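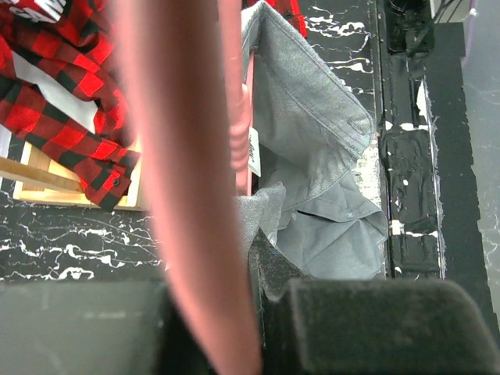
About us

Hi, I'm Soledad, and Dromdale is my shop. We do clothing repairs and alterations, mostly for people who live within walking distance and a fair few who mail us things in boxes. If you've landed on this page you probably have something with a hole in it, so let me tell you who's going to be handling it.

I learned to sew from my grandmother, who took in work at her kitchen table and had very strong feelings about thread. I didn't plan on doing it for a living. I spent eleven years in the office of a shipping company, hemming coworkers' pants on the side, and at some point the side part got bigger than the office part. I'd come home at six, eat something standing up, and sew until midnight. Then my lease was up, a little storefront on Alcantara Street was empty (it used to sell aquarium supplies and smelled like it for a good long while), and I signed for it before I could talk myself out of it.

The name comes from a label. It was in a wool coat, the first really big job I ever took on – new lining, new pockets, both cuffs rebuilt – and the label just said Dromdale in curly stitching. I've never been able to find out who they were. The owner of the coat let me use the word and still wears the coat!

Who works here

There were two of us to begin with, me and Reijo Toivonen. Reijo does the heavy stuff: leather, canvas, zippers on tents, the strap that came off your favorite bag. He used to repair sails and he still ties off everything as if it's going out in a storm. If you bring him a motorcycle jacket you should plan on staying a while, as he'll want to hear where it's been.

Oksana Nechyporuk came in as a customer with a bridesmaid dress that somebody else had ruined. She'd already pinned it herself, better than I would have, and I asked her if she wanted a job. She does all our formal wear now and pretty much anything with beading or lace. Spring is her crazy season. If your wedding is in May, please call her in the winter, I'm begging you.

Kenta Shibata is our knitwear person. He does invisible darning and also very visible darning, whichever you like, and he can match a yarn color from across the room. He teaches our mending nights too (more on those further down). He's the only one of us with any actual schooling in textiles, and he's nice about it.

And then there's Alcides Sampaio at the front counter, who you'll meet first. He writes your ticket, he tells you the price, and he'll call you when it's done. He also speaks Portuguese and Spanish and gets along with everybody's dog.

What we do

Hems, waists, sleeves, zippers, buttons, linings, moth holes, burned spots, crotch blowouts (everyone's embarrassed about these, it's most of what jeans do), collar turning, and taking in or letting out. We'll shorten curtains. We'll re-stuff a chair cushion if you bring it to us, though we don't do the whole chair.

Collar turning deserves a word of its own, as I love it and hardly anyone under sixty has heard of it. On a lot of dress shirts the collar wears through right at the fold while the rest of the shirt is still perfectly good. We take the collar off, flip it so the worn side is hidden underneath, and sew it back on. You get years more out of it and it costs less than lunch for two. My grandmother did it to every shirt my grandfather owned. It doesn't work on a button-down collar unless you don't mind losing the buttonholes, so ask first.

We don't do dry cleaning. We don't do fur. We don't do same-day, except for funerals, and for those we'll stay late and there's no rush charge.

Please wash things before you bring them in. I know, I know. But we've got our faces right up against this stuff all day long.

How we charge

You get a price before we start and the price doesn't change. If I guess wrong about how long a job takes, that's my problem. A plain hem on pants takes three days in a normal week and up to three weeks in October, when everyone pulls out their winter coats at the same time and finds out about the lining.

Sometimes I'll tell you a thing isn't worth fixing. I don't mean it's not worth it to you! I mean the fabric around the hole is so thin that a new seam will just tear it somewhere else, and I don't want to take your money for that. If it was your dad's and you want it fixed anyway, say so, and we'll find a way, usually with a backing.

Mending nights

Once a month we push the cutting tables together and Kenta runs a class from 6:30 until people go home. It started out as buttons and hems and has drifted into whatever you bring. There are 43 people on the mailing list and room for a lot fewer than that, so reply fast when the note goes out. Supplies are included. Left-handed scissors too – I'm left-handed and I've suffered enough.

We also keep a shelf of unclaimed clothes. After a year and several phone calls we give them to the Rutano Center down the street, who pass them along to folks starting new jobs. We press them, replace any missing buttons and send them over on hangers. Last year it was 94 pieces, mostly shirts and slacks, plus one full tuxedo that I still wonder about. If you left a tuxedo with us, I'm sorry, we really did call.

Finding us

We're on Alcantara between the bakery and Menov Hardware. Parking is behind the hardware store and they're good about it as long as you don't block the lumber gate. There's one step up at our front door, so if that's trouble, knock on the window and Alcides will come out and take your things at the curb.

We open at nine and close at six, with a break at one when we all eat in the back room. If you've got a question about a particular garment, send a couple of photos with your message, one up close and one of the entire thing, and tell us what it's made of if the tag is still in there. I answer most of the messages myself, usually in the evening.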